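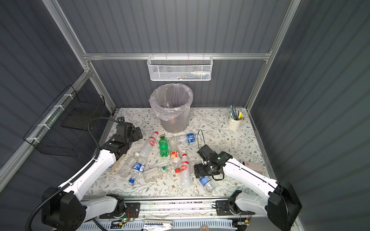 Cesta de malla blanca sobre un cubo con bolsa transparente.

El presupuesto cerrado no basta

Quien contrata el cambio de una caldera suele comparar solo la cifra final. Es un criterio pobre. Wulden me pidió 949 euros por la mano de obra y Talukder, 786, pero la segunda oferta excluía la retirada del equipo viejo, valorada aparte en 196.

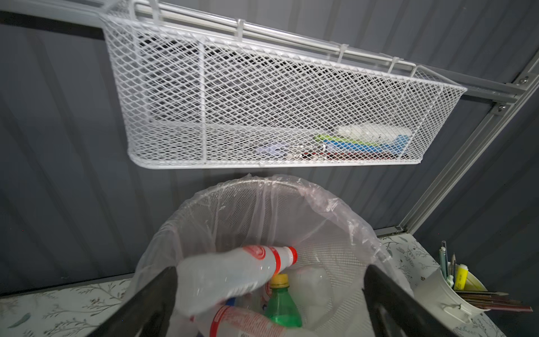
Por Kristóf Vass | Opinión

Sumadas las partidas, la oferta barata era la cara. Sostengo que todo instalador debería desglosar desplazamiento, desmontaje, materiales y puesta en marcha, con el plazo de garantía de cada concepto. Un total sin desglose no se puede auditar ni reclamar. Yo no lo firmaría.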